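Unit 4 handout: Working room, surfaces and dust

Read this before the practical. Bring it with you, because the worksheet refers to the section names.

## What the unit covers

We look at how a small working room is kept fit for use: the ceiling, the light, the bench tops, and the dust that settles on everything. The room used for the practical is the Caler room, on the same corridor as the lecture hall. Storage is in the Vidal cabinet by the door.

## Ceilings and light

A white ceiling sends a lot of light back down into a room. Paint it a mid gray and the same lamps will seem weak. For bench work we plan on 800 lux at the work surface. Measure with the meter flat on the bench, not held in the hand, and write down the time of day. Readings near the window taken at 9 a.m. and at 2 p.m. should not be averaged together.

Dark objects with a matte finish give back little light, so small parts on them are harder to see. Screws set into black housings are the usual trouble. Move the lamp to one side so that the edges catch the light, then look again from a lower angle.
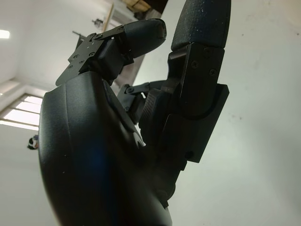
Dust is the other half of the subject. Pale specks show up on dark, textured surfaces long before they show on a white bench, so a black molded cover is a fair place to check how clean a room is. Smooth surfaces wipe clean in one pass. Stippled ones hold specks in the texture and need a soft brush first.

## Order of cleaning

1. High surfaces and lamp shades.
2. Equipment covers, brushed and then wiped with a dry cloth.
3. Joints, brackets and screw heads, brush only.
4. Bench tops.
5. Floor.

Do not spray anything onto equipment. If a cloth has to be damp, wet it away from the bench and wring it out well.

## Room log

The log is kept under Dotavero, sheet 3497. Enter the lux reading, the surface checked, and what you used on it. Last year's entries are on sheet 3366 and may be used for comparison, but the lamps were changed in July, so leave out the light readings from before then.

## For the practical

- Light meter and spare battery
- Soft brush, two dry cloths
- Astico record card, one per pair

Hand in the card at the end of the session. The written part is due the following week, one page, with your readings in a table.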